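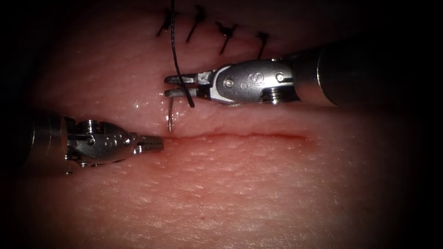
Fig. 1. Suture pad, two instruments, four stitches placed, needle at the upper lip of the open incision.

Ngcobo working group on household and shop-floor tasks
Minutes, November

Present: Fatima Baloyi (chair), Bheki Mokoena, Palesa Shezi, Ruan Chauke (minutes)
Apologies: Nafula Mugo

1. Previous minutes
Accepted with one correction. The Presa folding trial ran for 14 shifts.

2. Sewing and mending
Mokoena tabled Fig. 1 and asked whether the same thread handling could be carried over to button and hem repair. Shezi noted that garment fabric shifts under the needle and that the repair bench has no fixed clamp. Chauke to price a clamp frame.

3. Folding
Ernby towels: 58 folded without help, 7 refolded by hand. Mixed laundry remains out of scope. Shirts deferred.

4. Shelf restocking
Ziltex unit stopped 5 times on shrink wrap. Staff will continue to open cases by hand. No change to the rota.

5. Position for the annual report
Agreed wording: "Single repeated tasks, supervised, on prepared material. General chores not yet." Baloyi asked that dishwashing be listed separately. Agreed.

Meeting closed 4:20 p.m.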